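Dispensador de vasos Bristitz de columna: reseña tras dos meses de uso

Lo compramos en mayo para los puestos de trabajo donde se ensayan tareas de manipulación con pinzas de mano. Buscábamos un objeto doméstico corriente, estable y barato de reponer, que sirviera para practicar la extracción de un vaso de papel. El presupuesto del trimestre ya estaba casi cerrado y el dispensador entró en la partida de consumibles y utillaje, que es donde acaban todas estas cosas.

Pagamos 51 euros por unidad y pedimos 2. Los vasos van aparte. El pedido se hizo a Tultitau, que tiene el modelo en catálogo junto con otros dos de pared. Los de pared los descartamos enseguida: exigen taladrar o comprar un panel, y las mesas cambian de sitio con frecuencia.

Qué se recibe

La caja trae el tubo, la base y una hoja de instrucciones con dibujos. El montaje no requiere herramientas. El tubo entra en la base con un cuarto de vuelta y queda firme. En una de las dos unidades el giro iba duro y hubo que desmontar y volver a empezar. No trae vasos de muestra, así que conviene pedirlos a la vez para no perder unos días esperando.

Estabilidad en la mesa

Era lo que más nos preocupaba. Una pinza de mano pesa, el operador no siente el contacto igual que con los dedos y los empujones laterales son frecuentes. La base se prolonga hacia delante en un pie plano ovalado, y eso ayuda cuando se tira del vaso hacia el operador. Hacia los lados ayuda menos. Con la pila alta el conjunto se mueve si se golpea el tubo por arriba; con la pila baja aguanta bien. Nosotros acabamos poniendo cinta de doble cara bajo el pie en una de las unidades, y la otra sigue suelta.

Trabajo con dos pinzas

El tubo transparente es un acierto. Se ve cuántos vasos quedan sin levantar nada y el operador puede colocar las puntas de la pinza a la altura que quiere. Lo habitual es acercar una mano a la parte baja del dispensador y mantener la otra abierta, lista para ayudar.
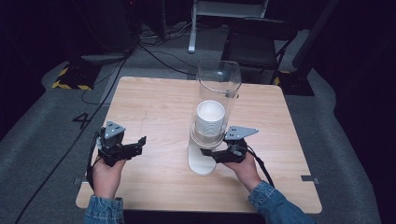

Vasos y gasto corriente

El precio del dispensador engaña un poco a la hora de presupuestar. El gasto de verdad está en los vasos. Un vaso de papel apretado por una pinza se deforma pronto, y uno deformado ya no encaja bien en la pila. Calculamos 8 paquetes para la primera campaña y el total del pedido, con las dos unidades y el transporte, subió a 322 euros. Recomiendo reservar desde el principio una línea separada para la reposición.

Probamos también los vasos de Stindov, algo más rígidos. Duran más, pero el borde es más grueso y a veces salen dos juntos. Volvimos a los de papel fino.

Lo que no convence

El plástico del tubo se raya con facilidad. Tras las primeras semanas ya había marcas en la zona donde trabajan las pinzas. No afecta al uso, aunque sí a la vista si se graban las sesiones. Tultitau no vende el tubo suelto; preguntamos y la respuesta fue que hay que comprar la unidad completa. Para un producto pensado para una oficina es comprensible. Para nosotros es un inconveniente, y lo hemos anotado como coste de sustitución anual.

Valoración

Cumple con lo que necesitábamos y la compra se justifica por el precio. Para un solo puesto, yo compraría una unidad y la pondría con cinta desde el primer día. Para varios puestos pediría una de reserva, por lo del tubo. La garantía es de dos años y no la hemos usado.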